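Chapter 7
Keeping Fruit, Vegetables and Juice

Before you start, you should already know that micro-organisms need water, warmth and a source of food, and that enzymes are proteins which speed up chemical changes. Both ideas were covered in Chapter 3. If you are unsure of them, read the summary on page 128 again.

Key words: respiration, ethylene, pasteurise, headspace, shelf life, enzyme browning

7.1 Picked but still living

A cabbage or an apple does not die when it is harvested. Its cells go on taking in oxygen and giving out carbon dioxide, water and heat. The sugars stored in the cells are slowly used up. In time the flesh softens, the skin wrinkles and the flavour fades. Cooling slows all of these changes, and for this reason most growers try to bring the temperature down soon after picking.

Different crops respire at different rates. Peas and sweetcorn are fast and lose their sweetness within a day or so at room temperature. Onions and potatoes are slow and can be stored for months. Leafy crops lose water quickly through their large surface area, and a lettuce left in a warm kitchen will be limp by the evening.

Juice is a different case. Pressing breaks open the cells and mixes their contents with air. Sugar, acid and enzymes that were kept apart in the fruit are now together, and any yeast from the skins can spread through the whole batch.

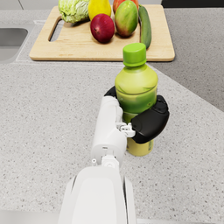
Light, air and micro-organisms are the three things a drinks container has to deal with. Glass keeps out air almost completely but is heavy. Cartons keep out light. Plastic is light to carry and hard to break, although a little oxygen passes through the wall over time. A see-through plastic container also lets light reach the contents, and a yellow-green drink like the one in the bottle with the green cap shows its colour through the side. Some natural green and yellow colourings fade in strong light, so makers often cover much of the surface with a printed sleeve, or ask shops to keep stock away from windows.

The small space between the liquid and the cap is called the headspace. If it is too large, more oxygen is sealed in. If it is too small, the bottle may be forced out of shape when the contents warm up and expand. 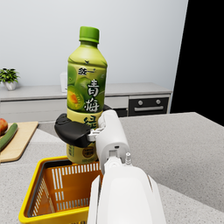

Figure 7.1 Bottled drink with a screw cap and a label showing green plums.

Many fruit drinks are pasteurised. The liquid is heated for a short time and then cooled. Heating destroys most of the yeasts and moulds and stops the enzymes from working, but it also changes the flavour. A drink made from a sharp fruit can be treated more gently than one made from a sweet, low-acid fruit, as few harmful bacteria can grow in strong acid.

Once the cap is opened, the protection ends. Air and micro-organisms get in, and the drink should be kept cold and finished within the time given on the label.

7.2 Storing different kinds together

Ripening fruit gives off a gas called ethylene. Apples produce a good deal of it. The gas speeds up ripening in other fruit nearby and turns the leaves of cabbages yellow. In a home kitchen, apples and cabbage can share a board while a meal is being made without any harm. Over a week in a closed drawer the effect is easy to see.

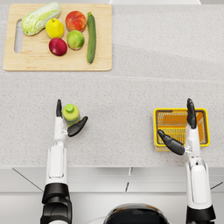 7.3 Case study: the Romier cold store

The Romier store takes in apples and cabbages from growers in one river valley. In a single July it received 2,278 crates, most of them early cabbages. At first both crops went into the same room. The outer leaves of the cabbages turned yellow and had to be trimmed, which meant a loss of weight and more waste.

The managers put up a wall and gave each crop its own air supply. They also bought a gas meter made by Zaki and took readings at 7 in the morning, before the doors were opened. Trimming losses fell during the next season. The apples were later sold to two juice makers, Celari and Truvavex, who pressed them on different sites.
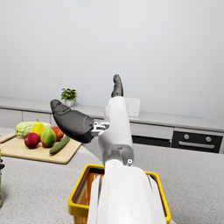 Celari takes the view that separate rooms are worth the cost only where crops are held for longer than a week, and that for shorter periods "a fan and an open vent will do". Truvavex keeps its apples apart from everything else, however short the stay.

Activity 7A

Place one ripe apple and a few cabbage leaves in a paper bag and fold over the top. Put the same number of leaves in a second bag with no apple. Leave both bags in a cool cupboard. Look at the leaves every day and record any change of colour in a table. Do not eat the leaves afterwards.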